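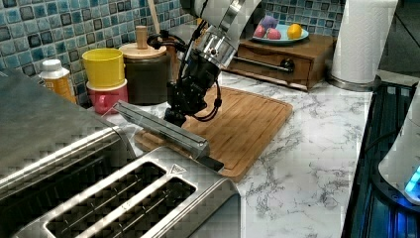

Girnthorpe, 10/6/26

Bamboo boards: care, oiling and placement on stone counters

A bamboo cutting board is made of strips glued edge to edge. The strips take up water at different rates, and most warped or split boards failed at a glue line. The following applies to any bamboo board with a juice groove.

Washing. Scrub both faces with a soft brush, dish soap and warm water. Do not soak. Do not put the board in a dishwasher. Rinse, wipe, and stand it on a long edge until both faces are dry. A board dried flat on stone holds moisture underneath and will cup.

Groove. Residue collects at the rounded corners. Work a folded cloth along the channel in one direction, finishing at a corner, then wipe the corner separately. A bottle brush also works.

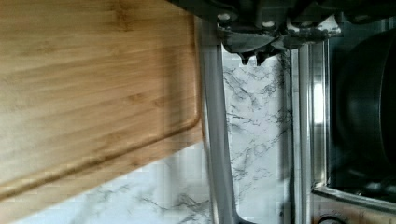

Oiling. Use food-grade mineral oil, never olive or other cooking oils, which turn rancid. Apply along the grain with a lint-free cloth, including the groove, the border and the side faces. The sides are the part most often missed. Leave overnight and wipe off the excess. Repeat monthly, or when water no longer beads.

Stains. Coarse salt and half a lemon, rubbed with the grain. Rinse promptly. For raised fibers, sand dry with 600 grit, then re-oil. Marisa Orlandini prefers a coarser paper; on bamboo it leaves scratches that hold stains.

Marble. Marble etches on contact with acid. Keep citrus and tomato inside the groove and empty it before it fills. Lift the board after use and wipe the counter beneath it. A damp cloth under the board stops it from sliding, but remove the cloth when finished.

Heat. Keep the board clear of the toaster while the toaster is on. Dry heat opens the glue lines as readily as water does. Allow the toaster to cool before wiping its top, and unplug it first.

Next update: January. Corrections to Huw Gough.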